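밀폐용기 뚜껑을 따로 관리하기 시작한 이유와 현재 기준

2023.09.28

주방 수납을 정리할 때 본체보다 뚜껑이 먼저 문제가 된다. 본체는 크기순으로 포개면 부피가 줄어든다. 뚜껑은 포개지지 않거나, 포개지더라도 테두리 구조가 달라서 조금만 쌓아도 기울어진다. 우리 집 하부장 두 번째 서랍이 그 상태로 2년을 갔다. 지난 6월에 서랍을 비우고 기준을 다시 잡았고, 그 뒤로 바꾼 부분까지 합쳐서 적어 둔다.

대상은 플라스틱 사각 용기다. 유리 용기는 무게 때문에 별도 칸에 두고 있으므로 이 글에서는 제외한다. 원형 용기도 거의 쓰지 않는다. 냉장고 선반에서 모서리 공간이 남는 것이 싫어서 예전에 처분했다.

1. 분류 기준

처음에는 제품군별로 나눴다. 우리 집에는 Liltell 용기와 Shetty 용기가 섞여 있고, 두 제품군의 뚜껑은 호환되지 않는다. 외형 치수가 비슷해서 올려놓으면 맞는 것처럼 보이는데 모서리 곡률이 다르다. 한쪽을 누르면 반대쪽이 뜬다. 이 상태로 냉장고에 넣으면 냄새가 샌다. 김치를 담았을 때는 반나절이면 알 수 있다.

제품군별 분류는 한 달을 못 갔다. 설거지를 마치고 뚜껑을 집어넣는 시점에 제품명을 확인하지 않기 때문이다. 각인은 안쪽 면에 작게 있고, 물기가 있으면 읽기 어렵다. 그래서 기준을 외곽선의 장변 길이로 바꿨다. 손에 들면 바로 판단할 수 있고, 서랍에 세웠을 때 높이가 맞는다. 제품군은 그다음 순서로 본다.

현재 칸은 대, 중, 소, 그리고 보류 칸이다. 보류 칸에는 짝이 확인되지 않은 뚜껑을 넣는다. 보류 칸이 없으면 짝 없는 뚜껑이 나머지 칸으로 흘러들어가서 분류 전체가 흐트러진다.

2. 점검 항목

뚜껑은 넣기 전에 평평한 면에 한 번 눕혀 본다. 싱크대 상판은 물 빠짐 경사가 있는 경우가 많아서 적당하지 않다. 식탁이나 작업대처럼 수평이 나오는 곳이 낫다. 눕힌 상태에서 네 모서리를 대각선으로 눌러 본다. 한쪽을 눌렀을 때 반대쪽이 들리면 변형이 있는 것이다.

변형의 원인은 우리 집의 경우 거의 식기세척기 하단 배치였다. 하단은 히터와 가까워서 얇은 뚜껑이 휜다. 상단에 넣으라는 표시가 있는 제품도 있고 없는 제품도 있는데, 표시와 관계없이 전부 상단에 넣는 것으로 정리했다. 건조 코스도 고온 건조는 끈다.

두 번째는 테두리다. 투명한 판에 색이 있는 테두리가 둘린 유형은 테두리 안쪽에 턱이 하나 더 있다. 턱과 테두리 사이가 홈이 되는데, 기름기가 남는 위치가 여기다. 수세미의 모서리로는 닿지 않는다. 칫솔보다는 모가 짧고 단단한 틈새 솔이 맞는다. 세제를 묻혀 한 바퀴 돌리고, 같은 방향으로 한 번 더 돌린 뒤 헹군다.

세 번째는 손잡이 탭이다. 용기를 열 때 힘이 집중되는 곳이라 뿌리 부분이 먼저 하얗게 변한다. 백화가 보이면 아직 쓸 수는 있지만 냉동용으로는 쓰지 않는다. 저온에서 수지가 딱딱해진 상태로 탭을 당기면 그 선을 따라 갈라진다.

탭이 있는 유형은 세워서 수납할 때 방향도 맞춰야 한다. 나는 탭을 오른쪽 아래로 통일했다. 방향이 섞이면 탭이 옆 뚜껑의 홈에 걸려서 하나를 뺄 때 두 장이 따라 나온다.

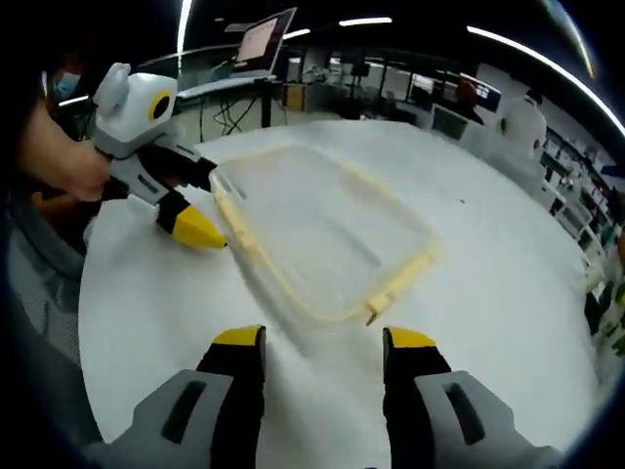

Dinesh Kurup은 댓글에서 탭 방향을 오른쪽 아래로 맞추면 서랍 바닥에 닿아 오히려 뚜껑이 기울지 않느냐고 물었다. 자기 집에서는 탭을 위로 두고 손잡이처럼 잡아서 뺀다고 한다. 바닥이 평평한 서랍이라면 그 지적이 맞다. 우리 집 서랍에는 골이 있는 미끄럼 방지 매트를 깔았고 탭이 골에 들어가기 때문에 기울지 않는다. 매트를 쓰지 않는다면 탭을 위로 두는 쪽을 권한다. 다만 서랍 높이에 여유가 있어야 한다. 대형 뚜껑은 탭이 위로 가면 서랍 상단 프레임에 걸릴 수 있으니 미리 재 보는 것이 좋다.

같은 글타래에서 Rawan Karam은 보류 칸의 기한을 물었다. 본문에 빠뜨린 내용이어서 아래에 추가한다.

3. 보류 칸 운영

보류 칸의 상한은 8장이다. 칸의 폭에서 나온 숫자이고 다른 근거는 없다. 상한에 도달하면 그날 용기 본체를 전부 꺼내서 맞춰 본다. 냉장고 안에 들어가 있는 용기도 포함해야 한다. 이전에 짝이 없다고 판단해서 버린 뚜껑 중에 냉동실 안쪽에 있던 용기의 것이 있었다. 이후로는 냉동실까지 확인한 다음에 버린다.

맞춰 볼 때 순서는 다음과 같다. 본체를 장변 길이순으로 늘어놓는다. 뚜껑을 그 위에 올리되 누르지 않는다. 전부 올린 뒤에 누르기 시작한다. 하나씩 올리고 누르는 식으로 하면 먼저 맞은 것처럼 보이는 조합에서 판단이 끝나고, 나중에 남은 것끼리 맞지 않아서 되돌아가게 된다.

남은 뚜껑은 변형이 없으면 다른 용도로 돌린다. 화분 받침으로 쓰기에는 턱이 낮아서 물이 넘친다. 서랍 안에서 작은 물건을 모아 두는 접시 정도가 무난하다. 냉장고에서 양념병 밑에 까는 용도로도 쓰고 있다. 흘러내린 간장이 선반에 닿지 않고, 더러워지면 뚜껑만 꺼내서 씻으면 된다.

4. 칸막이

처음에는 Jurnarstead의 조절식 칸막이를 썼다. 스프링으로 서랍 양쪽을 미는 방식이다. 폭 조절은 편하지만 서랍을 세게 닫으면 조금씩 밀린다. 뚜껑은 세워 두면 한 방향으로 하중이 걸리기 때문에 밀림이 누적된다. 며칠에 한 번씩 위치를 다시 잡아야 했다.

지금은 책꽂이용 철제 북엔드를 매트 위에 놓고 쓴다. 바닥판이 뚜껑 밑으로 들어가서 뚜껑 무게로 고정된다. 칸 간격은 약 10cm로 했다. 이보다 넓으면 뚜껑이 눕기 시작하고, 좁으면 손가락이 들어가지 않는다. 손 크기에 따라 다르므로 테이프로 임시 고정해서 며칠 써 보고 정하는 것이 좋다.

북엔드의 단점은 모서리다. 절단면이 날카로운 제품이 있어서 마스킹 테이프를 한 겹 감았다. 도장이 벗겨진 제품은 습기가 남은 뚜껑과 닿으면 녹이 옮는다. 뚜껑을 완전히 말려서 넣으면 해결되지만, 매번 지키기는 어려워서 칸마다 마른 행주를 접어 대 두었다.

5. 건조

건조대에 눕혀 두면 홈에 물이 고인다. 세워야 하는데, 접시 꽂이의 간격이 뚜껑 두께에 비해 넓어서 쓰러지는 경우가 있다. 이때는 뚜껑을 두 칸 간격으로 비스듬히 걸치면 선다. 탭이 아래로 가게 두면 물이 탭 쪽으로 모여서 떨어진다. 꺼내기 전에 탭 부분을 행주로 한 번 눌러 주면 남은 물이 빠진다.

실리콘 패킹이 분리되는 뚜껑은 패킹을 빼서 따로 말린다. 다시 끼울 때는 모서리 네 곳을 먼저 넣고 직선 구간을 나중에 누른다. 한쪽 끝에서부터 돌려 넣으면 마지막 모서리에서 패킹이 남는다. 늘어난 패킹을 억지로 밀어 넣으면 그 부분이 울어서 밀폐가 안 된다.

6. 수량

정리 후 남긴 뚜껑은 16장이다. 본체도 같은 수로 맞췄다. 더 줄일 수 있을 것 같지만 명절 전후로는 전부 나가 있는 날이 있어서 유지하고 있다. 새 용기를 들일 때는 같은 장변 길이의 기존 용기 한 벌을 뺀다. 반찬을 담아 보낸 용기가 돌아오지 않는 경우에는 남은 뚜껑을 보류 칸에 두지 않고 용기와 함께 보낸 것으로 처리한다. 즉 보낼 때는 반드시 뚜껑까지 한 벌로 보낸다. 랩을 씌워 보내면 집에 뚜껑만 남는다.

변색은 폐기 기준에 넣지 않았다. 카레나 고춧가루 색이 밴 뚜껑도 변형과 균열이 없으면 계속 쓴다. 햇볕에 두면 카레 색은 어느 정도 빠지는데, 오래 두면 수지가 약해질 수 있어 오전 중에만 창가에 둔다. 고춧가루 색은 잘 빠지지 않는다. 이런 뚜껑은 김치 전용으로 지정하고 테두리 바깥쪽에 유성펜으로 점을 찍어 둔다. 점은 식기세척기를 몇 번 돌리면 흐려지므로 다시 찍어야 한다.

냄새는 별개다. 냄새가 밴 용기는 본체보다 패킹이 원인인 경우가 많다. 패킹만 빼서 베이킹소다를 푼 물에 하룻밤 담갔다가 헹구고, 그래도 남으면 패킹을 교체한다. Liltell 용기는 패킹을 따로 팔고 Shetty 용기는 우리 동네 매장에서는 못 찾았다. 온라인에서 규격이 같다는 호환 패킹을 한 번 샀는데 두께가 미세하게 두꺼워서 잠금 날개가 닫히지 않았다. 치수가 표기되어 있어도 단면 두께까지는 적혀 있지 않으니 구매 전에 문의하는 것이 좋다.

다음에는 유리 용기 칸을 손볼 예정이다. 유리 용기의 뚜껑은 날개 경첩부터 상하는 편이어서 점검 항목을 따로 잡아야 한다.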